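Skakora Wrestling Boots - two months in

I've been running the ropes at a little indie fed called Kusa Pro for a while now, and my old boots finally gave up in the middle of a battle royal. Sole came right off! So I grabbed a pair of Skakoras, size 11, and I've worn them for every show and practice since.

First thing you notice is the ankle. It's stiff, really stiff, and for the first week I was climbing the turnbuckles like somebody's grandpa. Give it time. Once the leather softened up I could hit my springboard stuff without thinking about my feet at all.

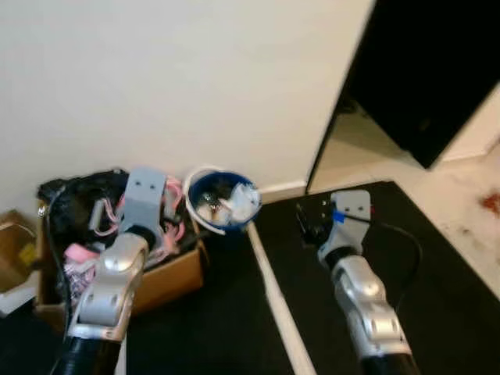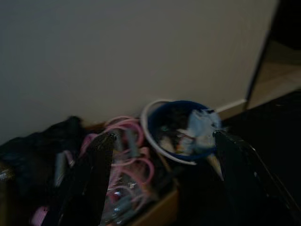
The laces are way too long, though. The pair I pulled out measured 56 inches and I still ended up tucking the ends in with tape. My tag partner Bogumił Bednarek wears Karras boots and swears by the side zipper, and I get it - I'm always the last one ready for our entrance.

Grip is great on canvas, a bit slick on the bare floor at the Pistudport show, so watch your dives. I'd buy them again, just with shorter laces.

Posted 16/11/2023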